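Backups, die keiner zurückspielt

Donnerstag, 25. Oktober 2018

Bei Gredel lief die Datensicherung seit April jede Nacht durch, grüner Haken, fertig. Letzte Woche wollte Blagoje Ionescu einen Ordner wiederherstellen. Von 69 Archiven ließen sich 2 öffnen.
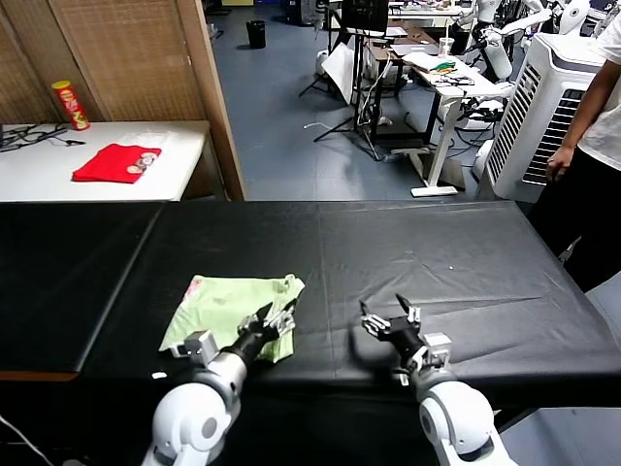 Grünes Tuch auf schwarzem Tischbezug.

Der Schlüssel war beim Serverumzug gewechselt worden, die alte Fassung lag nur auf dem abgeschalteten Rechner. Wir testen jetzt alle 30 Tage eine Rücksicherung. Das dauert 40 Minuten.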